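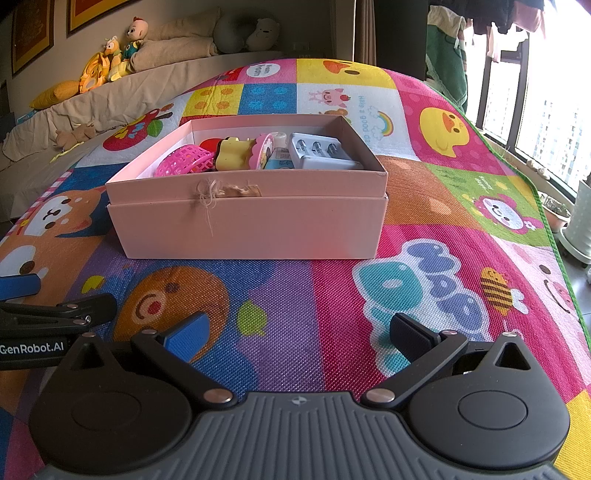
Does a longer solenoid always pull harder? Only up to the length of the plunger, and past that the extra turns mostly add resistance.

Tested on the Stukley bench supply at 25 V with a 30 mm plunger. Pull was taken at 6 mm steps, coil held in the Varkum clamp.

Peak force came with the plunger part of the way in — not at the mouth, where I had been measuring until now.

Marina Zacharopoulos asked about duty cycle. I rest the coil 2 minutes between pulls, as warm copper draws less current and the readings drift down.

Next: same winding with a steel end washer. Mild steel, one face only. Readings in November.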